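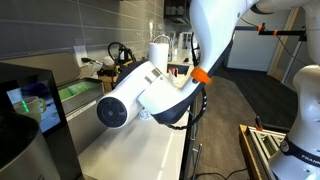 *Photo: Embla Isaksson*

**Seasonal wildlife guides wanted, Kvam – starts in March**

Quick post, we're short on time. Plultarent runs small-group wildlife trips out of Kvam and up the Stotport road, and we need 3 guides for spring. Two full time, one part time. If you know your elk from your moose at half a mile and can drive a van on a bad road, keep reading.

**The job**

Early starts. Vans leave at 5:15 am, you're there by 4:30 to scrape windows, fill the thermoses and check the radio. Morning trip runs till noon, evening trip goes out again when the animals start moving. You won't do both on the same day unless somebody's sick.

Most of what guests want is bears. Some mornings you get bears. Other mornings it's ravens and a coyote a long way off and you still have to make it a good morning. Bring stories. Know your tracks, scat, birds, a bit of geology for when the fog sits down on the valley and won't leave.

Route tops out at the Funov overlook, 3436 feet. Short walk from the pullout, can be icy into late spring. You'll carry a scope, a tripod and the first aid pack. Plus whatever a guest gets tired of carrying.

Also:

- sightings log, filled in every trip, even the dull ones
- van swept out and fueled before you go home
- scopes wiped and put back in the right cases (please)
- helping with lunches when we're full

**You need**

- regular driver's license, clean record, 3 years or more
- current wilderness first aid, or willing to take the course before you start. We pay for it
- good English. A second language is a big plus
- own boots and rain gear. We supply binoculars and a jacket
- to be OK around people before sunrise

Guiding experience is nice but not required. Jarrah Tuhiwai came to us from a bakery and now leads our longest trips. We'd take someone patient who looks at things over someone with a long resume who talks the whole way up.

No drones, no baiting, no calling animals in, no creeping closer for the picture. We keep our distance and so do the guests, and you'll be the one telling them. If that feels awkward this may not be the right spot for you.

**Pay and housing**

$150 a day for one trip, paid every two weeks. Tips are yours, split evenly if there's two of you in the van. Extra pay if you cover a second trip. Training days are paid the same as trip days.

Shared housing in Kvam if you want it – own room, shared kitchen and bath, laundry in the basement. Cell signal is poor, wifi is fine most evenings. No pets, sorry. Couples can share a room, just say so when you apply. Parking out back, bring a block heater cord.

Season goes to the end of October. We'd like you for all of it but will talk about shorter. The part time spot is mostly evening trips and would suit someone who already lives close by.

**Training**

First week is with Halvard Ljungberg, who has driven that road more than the rest of us put together. You ride along, then you drive with him riding along, then you're on your own. There's a radio test and a short written thing on the local animals, nothing scary. Study list gets sent out when you're hired.

**How to apply**

Send a letter, one page is plenty, and tell us about one animal you watched for a long time and what it did. Add a resume and the names of two people we can call. No cover photo needed.

Mail or drop off to:

Plultarent, attn. Kourosh Shahbazi
Box 3938, Kvam

Or leave it at the front desk, open 8 am to 2 pm. If the desk is empty put it thru the slot.

We read them as they come in and will fill spots as we find the right poeple, so sooner is better. Interviews in person or by phone, half an hour. Questions on housing go to Ottar Lie at the same address, everything else to Kourosh.

If you applied last year, apply again – we didn't keep the letters.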